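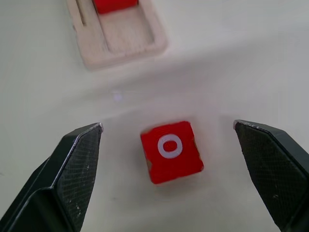

Tavion Delacroix on fifty years of learning to spell

April 18, 2015

Tavion Delacroix was 50 when he first wrote a letter to his sister without asking somebody to check it. He still has the rough copy, folded into the back of a dictionary, and he fetches it before the kettle has even boiled.

"I spelt 'because' four different ways on the one page," he says, clearly rather pleased about it. "She wrote back and said she'd understood every one of them."

He grew up in Clunel, the youngest of a large family, and left school at 15 for the packing floor at Revden. He was good at the work and well liked, and when they offered him a supervisor's job he turned it down. The job came with forms to fill in. "I told them I didn't want the hours. I'd have loved the hours! I went home and told my wife the same thing, and she let me say it."

It was his grandson who changed things. The boy was learning his letters with painted wooden blocks, the sort with one letter to a side, and he wanted company on the carpet. So the two of them sat down most afternoons and made words – cat, bus, jam – until the boy got bored and wandered off, and Tavion found that he hadn't.

That October he joined the evening class above the library. There were 9 of them to begin with, and he remembers the stairs better than the first lesson. "I went up, I came down, I went up again. The teacher was holding the door open the second time, so that was that."

These days he helps with the beginners himself, and he is firm about not rushing anyone. His oldest pupil is 89 and wants to read seed catalogues.

"She's got as far as the beans," he says. "Vowels are a nuisance, I do tell them that. I still have to stop and think over 'necessary', and I've got it pinned up by the fridge."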